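**Part-time snack and break room attendant, Bremlow (Londton office)**

Posted 2026-02-26

Bremlow is looking for a part-time attendant to look after the snacks, drinks and shared tables at our Londton office. We have around 200 people on 4 floors, and most of them eat something at a shared table at some point in the day. The job is 10 hours a week, mornings only, with a start date in July or earlier if you are free.

What the work involves:

- Unpack the snack delivery from Osagie and check it against the order sheet
- Fill the trays on the shared tables and put wrapped and unwrapped items where they belong
- Pick up packets left lying on tabletops and put them back in a tray or in the cupboard
- Wipe down tables and push chairs back in
- Throw out anything past its date
- Tell the office manager when something is running low

Each table gets a small tray, and people take what they like from it. Packets tend to end up beside the tray, so a good part of the morning goes into sorting and straightening.

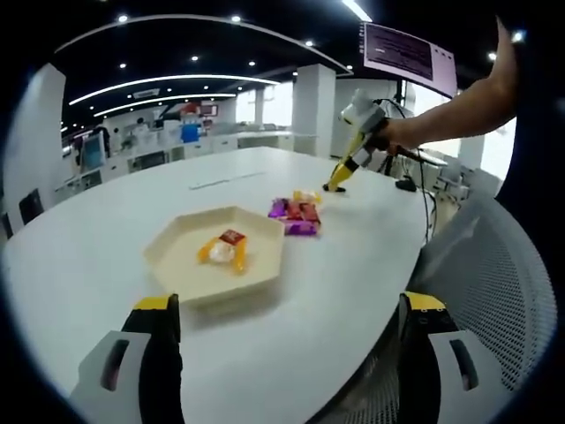
*Snack tray and wrapped packets on one of the shared white tables.*

People may be working at a table when you get to it. Ask before you move anything that isn't food, and leave cables and equipment where they are. If a table is busy, skip it and come back later.

You don't need experience in catering. You do need to be on time, able to lift a full delivery box, and comfortable reading ingredient labels in English. Several people here have nut allergies, and items with nuts are kept on a separate shelf in the Kirnard building kitchen, room 63. We will show you how the labels work on your first morning.

Pay is hourly and goes out every two weeks. Lunch is included on working days. There is bike parking behind the building but no car parking.

To apply, send a short note and the mornings you can work to Narayanan Iyer, office manager, or leave it at the front desk in an envelope with his name on it. A resume is fine but not required. We will call everyone we want to meet, and the interview includes a walk through all the floors.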